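Care of Towels and Household Linen

Residents' Handbook, Manalastas House
Section 7: Laundry and Linen

This section sets out how towels should be washed, dried, folded and stored. It applies to all residents, whether towels are their own or issued by the house. Queries should be addressed to Jayson Layug at the linen office, which is open until 4 pm.

7.1 Before washing

New towels should be washed once before use, separately from other items. Dark and strongly coloured towels will shed some dye in the first few washes and must be kept apart from white and pastel ones. Check for loose loops at this stage. A pulled loop may be trimmed level with small scissors; it must never be pulled, as the row will run.

Towels should not be left damp in a bag or basket overnight. If washing has to wait, hang them over the rail in the bathroom with the door open.

7.2 Washing

Wash towels at 40 degrees for ordinary use and at 60 degrees after illness. The drum should be no more than three-quarters full. Use the measured dose of powder printed on the packet and no more. Excess powder stays in the loops and leaves the towel stiff.

Fabric softener is not to be used on towels. It coats the cotton and reduces the amount of water the towel will take up. Where towels have already become stiff, put a cupful of plain white vinegar in the drum in place of powder and run a normal cycle. Vinegar must not be combined with bleach in any circumstances.

The machines in the ground floor laundry spin at up to 900 revolutions per minute. The full spin is suitable for bath towels and hand towels. Face cloths with a decorative border should be spun at a lower setting, as the border shrinks at a different rate from the rest of the cloth and will pucker.

7.3 Shaking out and straightening

Towels come out of the machine twisted together. Separate them one at a time over a clean table. Hold each towel by two corners and shake it firmly several times so that the loops stand up again. Any length that has rolled in on itself should be opened out by hand from the end, working along the edge until the hem lies flat.
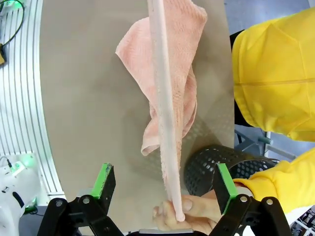

A pink terry towel held by its rolled end, with the upper part still crumpled.

Once the towel is open, find the two long edges and draw them gently apart. Do not tug at a single corner, which pulls the weave out of square. A standard bath towel measures 70 cm across, and a towel that has been washed too hot will be noticeably narrower than this.

7.4 Drying

Outdoor drying is preferred from April to September. Peg towels by the short edge with a small overlap on the line. In winter the drying room may be used, with one towel to each rail. Tumble dryers should be set to medium and the towels removed while the hems are still very slightly damp. The lint filter is to be cleared after every load by the person who has used the machine.

Towels must not be ironed.

7.5 Folding and storing

Fold bath towels in half lengthways, in half again, and then in thirds. Hand towels are folded in thirds lengthways and then in half. Stack them with the folded edge facing the front of the shelf. Freshly washed towels go to the bottom of the pile so that the whole stock is used in turn.

Rolling is permitted where shelves are shallow. Fold the towel in half lengthways first and roll from the short end, keeping the sides level.

The linen cupboard must be kept dry. Shelf liners are available from the linen office and should be replaced each July.

7.6 Worn towels

Towels that have become thin or frayed should be handed in at the linen office, where they are cut down for cleaning cloths. Replacement of house towels is entered on the linen card.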